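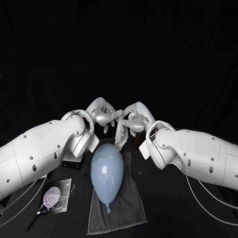

Minutes of the Brurar Street tenants' meeting, March, held in the downstairs laundry room

I'm taking the notes again, so apologies in advance for the spelling and for anything I missed while I was getting the window unstuck. We started at 7:10 in the evening. Good turnout for a wet night, and more chairs would have helped. If you've got a folding one at home, please bring it next time.

**Notes from last time**

Read out and accepted with one fix. I had written that the bike hooks were going on the north wall. They're going on the south wall, next to the meter cupboard. I've changed it in the binder.

**Heating**

This took up most of the first hour. The top floor is boiling, the ground floor is wearing coats indoors, and the second floor seems fairly happy and kept quiet. Pilstead (the management company, for anyone new) sent an engineer who looked at the boiler, wrote down the number 1022 from the little screen and told us it was a fault code. We asked Pilstead what the code means and got a reply saying our request had been logged. We asked again and got the same reply with a different logo at the bottom.

There was a long back-and-forth over whether we should all bleed our own radiators. Three of us have done it and one of us has a stain on the rug to show for it (me). What we settled on:

- The top floor will turn their valves down to 2 for a week and see if any more heat gets downstairs.
- I'll write to Pilstead once more, and this time ask for the name of whoever is dealing with it and a date for the next visit.
- Anyone with a cheap thermometer, please write down the temperature in your living room at breakfast and at bedtime and put the paper through my door. Number 4 has offered to put it all in a chart.

Someone asked if we can hold back part of the service charge until it's fixed. I said I don't know and I'd rather we found out before anybody tries it. The advice desk at the library is open on Thursday mornings and two people are going together.

**Laundry room**

The left-hand washer is still walking across the floor on the fast spin. It's been leveled twice and it's off again. For now, please use the slow spin, and don't wedge it with bits of cardboard, which get soggy and fall apart and then somebody has to pick them out of the drain. I did it last week and I'd be happy not to do it again!

We voted on the late hours. The last wash now has to be started by 9:30 at night. It was close, and I know the night-shift people aren't thrilled, so we agreed to look at it again in the summer. The morning start stays where it is.

Lost socks box: it's full. I'm emptying it at the end of the month and whatever is left goes in the textile bin. There's a really nice green wool one in there that I'd be crying over if it was mine, so go and look.

**The yard**

Much more cheerful. The raised beds came through the winter better than I thought they would, and the garlic is up already. We have a bit of money left from the bake sale and talked about what to spend it on. Ideas that came up were a water barrel, a second compost bin, a bench, and a lock for the shed that doesn't need a hip-bump to open it. The barrel won easily. Lindum, the hardware store on the corner, has one in the window that would fit under the downspout, and they'll deliver it if we can have somebody in to sign for it. I'm home most afternoons so I'll do that.

The compost bin is NOT for cooked food. We've said this before, I know. Peelings, coffee grounds, tea leaves and torn-up egg boxes are all fine. Lasagna isn't. I'm making a sign with drawings on it.

Planting day will be a Sunday, as soon as the nights warm up a bit. I'll put a note on the front door when we've picked which one. Kids very welcome – they did most of the real digging last year and were much faster than us.

**Front door and packages**

The buzzer for the ground floor back is ringing in the ground floor front. It's been like that since the panel was changed, and the two households have more or less got used to opening for each other, but they'd both like it to stop. Adding it to the Pilstead letter.

Packages are piling up under the stairs again. We need to keep that space clear for the stroller and in case of fire, so please pick yours up the same day if you can. If you're going away, tell a neighbor. The idea of a shelf came up and people liked it, but we couldn't agree on where it would go, so it's on the list for next time and please have a look at the hallway before then.

**Summer dinner**

We're doing it again, yes! Long table in the yard, everybody brings something. Lục, the noodle place across the road, has said we can borrow their big pots as long as they come back clean, and they'd like to send over a tray of spring rolls too, which got the biggest cheer of the evening. I need people for:

- tables (we have two, we want more)
- lights and extension cords
- a vegetarian main that isn't potato salad
- cleaning up, and I mean the next morning as well

Put your name on the sheet by the mailboxes. We talked about music and agreed on a small speaker, off by 11, and a note through the doors of the houses behind us so it doesn't come as a surprise to them.

**Anything else**

- The hallway light on the second floor is flickering. Bulb changed, still flickering. Goes in the letter too, which is getting long.
- Somebody is looking for a cat sitter over Easter. Two cats, one shy. Details on the board.
- The stepladder has gone missing from the shed. If you've got it, just put it back, no questions.
- Up to 12 people can be on the group chat before the old app makes us pay, and we've hit that. We're moving to a free one. I'll send the link and leave the old chat open for a couple of weeks while people switch over.

We finished at 8:50 and stacked the chairs. Next meeting is same room, same time, next month. Number 7 is bringing the cake and I'm bringing the letter from Pilstead, if there is one by then.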